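Equipment planning meeting, July
Tornico kitchen skills project

Present: Lena Górecki (chair), Arnel Dumlao, Tzu-hsuan Tsang, Lai-ching Tu. Pin-yu Kan joined at 2:40.

1. Last meeting's notes
Accepted with one fix: the quote from Niltasent was for finger pads only, no screws or cables.

2. Hand-held grippers
Arnel went through the wish list. He'd like two more hand-held units so a second kitchen can run on the same days as the first. Everyone was keen! Tzu-hsuan said the table work (chopsticks, spoons, sorting and laying out) is the most fun she's had on the project and she'd happily do more of it, but people are waiting for a free pair by mid-morning.
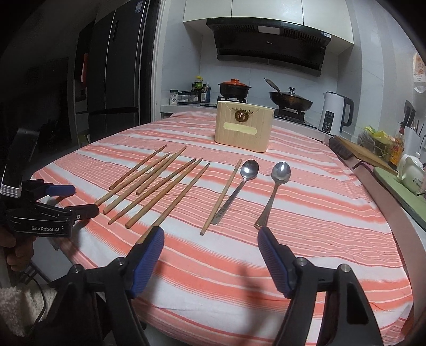
Lena asked whether we should buy or lease. Plivier will lease for a minimum of 3 months and swap out a faulty unit. Arnel prefers buying, as he already has the tools to do repairs. Agreed to get both prices in writing before the next meeting.

3. Pads and spares
Pads are wearing faster on thin, smooth things like chopstick handles. Lai-ching has 54 left in the drawer and thinks we'll go through around 40 by the end of the season. Agreed to order another box now so the colour and grip stay the same across all the sessions. Spare screws to go on the same order.

4. Utensils and tableware
Pin-yu offered to pick up more spoons and chopsticks at Lương, mixed lengths and different handle patterns, the odder the better. Small budget approved on the spot. Tzu-hsuan would also love a few more tablecloths, stripes and checks especially. Approved, keep the receipts.

5. Arm for the bench
Long and very lively chat about putting money aside for a fixed arm next year. Left open. Lai-ching to measure the bench and check the power points.

Actions
Arnel: lease and purchase prices
Lai-ching: pad and screw order, bench measurements
Pin-yu: utensils
Tzu-hsuan: tablecloths

Closed 3:54.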